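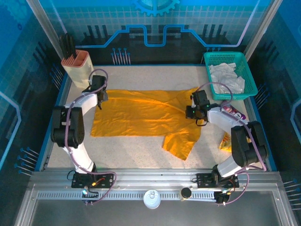
Parvaneh Bagheri holds that yellow should be taught last, once students have handled the blues and reds, and she asked that this objection be entered at the head of the notes. The order of the course remains as printed.

Unit 6: Yellow Dyes on Plant and Animal Fibers
Notes revised 19 March 2023

Yellow is the easiest color to obtain from plants and one of the hardest to keep. Weld, onion skin, marigold and turmeric all give a strong yellow at the first attempt. Turmeric needs no mordant, but it fades quickly in daylight. Weld on an alum mordant is far more lasting and was the usual choice of European dyers before synthetic dyes came into use.

Wool and silk take up alum readily. Cotton and linen do not, and are commonly treated with tannin first. Students should note that many tannins add a yellow or brown cast of their own - this must be allowed for when samples are compared.
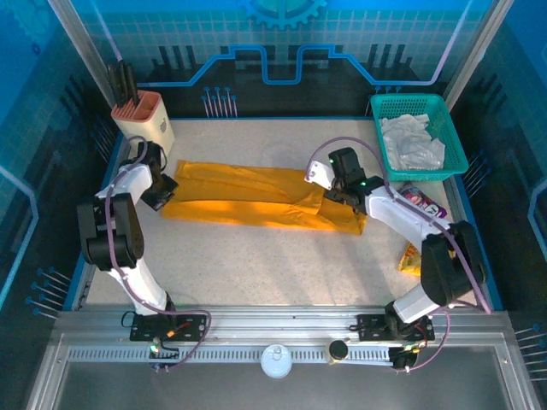
Fig. 2. Long yellow-orange cloth on a table.

Terms for this unit

Mordant: a metal salt that helps bind the dye to the fiber.
Scouring: washing the fiber before dyeing to remove oils, wax and dirt.
Fastness: resistance of a color to light, washing or rubbing. The three are tested separately, and a dye may do well in one and badly in another.
Overdyeing: dyeing a second color on top of the first. Weld over indigo gives green.

Required reading: Akbari, The Dyer's Yellow, pages 68 onward. The copy in the Fallahi Reading Room may not be borrowed.

Written work is due in May and should be handed to Pejman Arabzadeh. Samples must be mounted on white card and labeled with fiber, mordant and dye.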